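Boletim da Kolleo – agosto

Uma tarde com Henryk Kwiatkowski

Saí da Kolleo há poucos dias com os pés a doer e uma vontade enorme de voltar no dia seguinte, e é mais ou menos assim que quero começar, porque a exposição do Henryk Kwiatkowski não se deixa ver de uma vez. Chama-se Salska, ocupa as duas salas do rés-do-chão e o corredor que as liga, e reúne 357 desenhos feitos sempre no mesmo formato, a lápis e a tinta, ao longo de muitos invernos. Já vi muita gente entrar, olhar para a primeira parede e recuar um passo. Eu também recuei!

Salska é o nome que o Henryk dá a uma rua. Nunca disse em que cidade fica, e as pessoas que lhe perguntam recebem de volta uma conversa muito simpática sobre outra coisa qualquer. A rua tem uma padaria, um muro comprido, uma paragem de elétrico onde o elétrico raramente aparece e uma janela de primeiro andar a que ele volta vezes sem conta. Nos desenhos mais antigos a janela é quase um borrão. A meio da segunda sala já tem cortina, e mais adiante a cortina foi-se embora e ficou só o varão. Não há legendas. Há um número pequeno no canto de cada folha, a lápis, e os números não seguem a ordem em que os desenhos estão pendurados, o que deu origem a discussões bem animadas no corredor.

A montagem é da Kyung-hwa Kwon, que muitos dos nossos leitores conhecem do ciclo de gravura do ano passado. Ela recusou a arrumação por datas e preferiu juntar as folhas por luz: as manhãs com as manhãs, o fim de tarde com o fim de tarde, e uma parede inteira, a mais bonita para mim, só com noites. Nas noites o Henryk quase não desenha. Deixa o papel respirar, risca um degrau, um puxador, a beira de um passeio, e a rua monta-se sozinha na cabeça de quem passa. Fiquei ali tanto tempo que a Kyung-hwa me veio perguntar se queria uma cadeira (queria).

Houve quem não gostasse, e ainda bem que o disse. A Hayley Furnival, que escreve connosco de vez em quando, achou a exposição fria e um bocadinho teimosa. Na opinião dela, um artista que tem tanta coisa a acontecer à porta de casa não pode passar a vida a desenhar a mesma janela. Discordo, mas percebo a impaciência. Num ano em que quase tudo o que fomos ver trazia a atualidade escrita na testa, os desenhos do Henryk parecem vir de outro lado. Não gritam, não apontam, não explicam. A mim fizeram-me pensar nas ruas por onde passo todos os dias sem reparar, e na volta para casa dei por mim parada diante de um portão verde que deve estar ali desde antes de eu nascer.

Na conversa de abertura, o Bradley Bramwell fez a pergunta que andava na boca de todos: quando é que uma série destas acaba? O Henryk respondeu que tinha pensado parar nos 500 e que depois deixou de gostar do número. Riu-se, nós rimo-nos também, e a seguir falou durante um bom bocado sobre papel. Compra-o sempre ao mesmo fornecedor, guarda-o deitado e deixa-o envelhecer um pouco antes de lhe tocar. Tomei notas, perdi metade e tenho pena, que foi das melhores coisas da noite. O que me ficou foi a maneira como ele fala da borracha – usa-a mais do que o lápis, disse, e em várias folhas percebe-se, porque a superfície está gasta e a luz do fim da tarde apanha ali uma espécie de névoa.

Ao fundo do corredor há uma mesa com seis cadernos que se podem folhear, com calma e com as mãos limpas. Não saltem esta parte! Estão lá os ensaios falhados, as contas do supermercado, listas de palavras em polaco e uma página magnífica em que o muro de Salska aparece desenhado de pernas para o ar. O Ostap Kuzmenko, que fez a tradução das listas para a folha de sala, conta que algumas palavras não existem em dicionário nenhum e que o Henryk lhe pediu para as deixar como estavam. Assim ficaram, e lêem-se lindamente em voz alta.

A folha de sala, já agora, merece ser levada para casa. O texto é curto, foi impresso na Escobar num papel acinzentado muito agradável e traz um desenho que não está nas paredes.

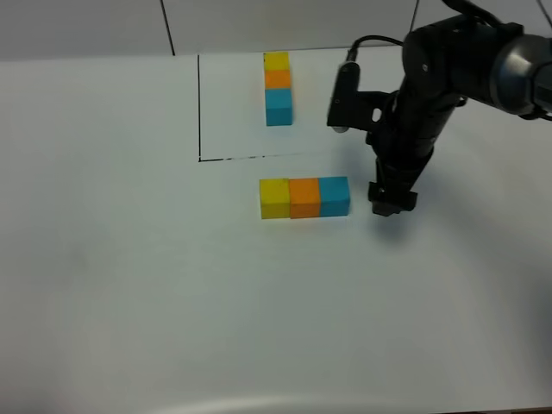
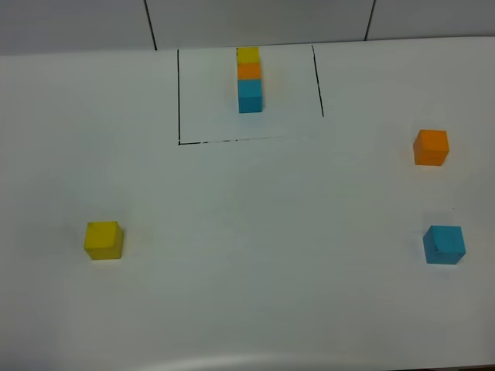

Uma palavra também para o som, que passa despercebido a quem entra com pressa. Na segunda sala ouve-se, muito baixinho, uma gravação do coletivo Driltora: passos, um portão, alguém que assobia e se cala. Eu estava convencida de que vinha da rua. Só à segunda volta percebi que o assobio se repetia, e a partir daí passei a esperar por ele. A Kyung-hwa diz que o volume foi motivo de grande negociação e que o Henryk o queria ainda mais baixo.

Para quem vier nas próximas semanas, ficam alguns conselhos de quem já lá foi duas vezes. Comecem pela segunda sala, pela parede das noites, e só depois façam o corredor. Venham perto das quatro da tarde, quando o sol entra de lado e as folhas mais apagadas ganham corpo. Tragam óculos se os usam para ler, que há pormenores minúsculos nos parapeitos. E se encontrarem o desenho com o gato (há um, só um, e está bem escondido), escrevam-nos a dizer o que acharam dele, que eu e a Hayley ainda não chegámos a acordo sobre se o bicho está a sair ou a entrar.

A entrada é livre para os sócios, que podem trazer uma pessoa. No próximo boletim publicamos a conversa entre o Henryk e o Bradley, revista pelos dois, com a parte sobre o papel inteira, espero eu, se a gravação do Ostap tiver ficado melhor do que os meus apontamentos.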